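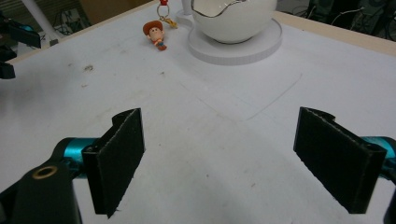

Stulgate Table Club - Gallery

Our white tabletop gets used for everything, and it looks like it! In March we finally swap the top over. I've been coming to the club for two years now and I think I've spent more hours leaning over this table than the one in my own kitchen. The little cowboy lying on his side at the far end always makes me smile (he looks like Woody to me). The pencil lines stay put, by the way. Please don't rub them out - people forget whose they are and then somebody comes asking.

I'm fond of the plain stretches too. A white surface shows every smudge and speck, and I did go over it with a damp cloth at Osik's suggestion last month, and then with the cream cleaner Jorkitz sells in the big tubs. Some marks just live there. I've stopped fighting the gray patches and I kind of like them now, they remind me of a well-used cutting board. 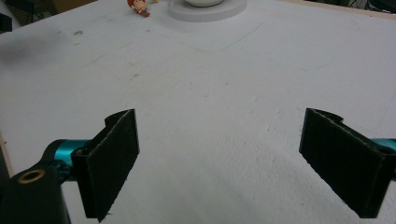
Low across the tabletop, with the faint pencil outline toward the back.

My favorite of the lot has the cream bowl in it, sitting on the base of the white stand. I love that speckled inside and the slightly wobbly rim - it would look great on a shelf with a plant next to it. There's something long and red in front of it too, like a strap or a ribbon, and a bit of amber that could pass for a gummy. Gray tape at the sides, as usual.
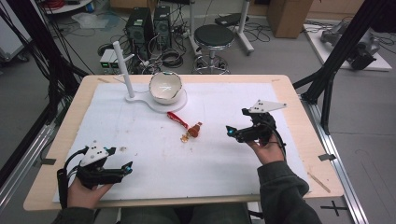

Vendula Kollár: Please keep the old top when you change it! I'd happily take it for my potting bench, marks and all, and I can pick it up any evening after 6.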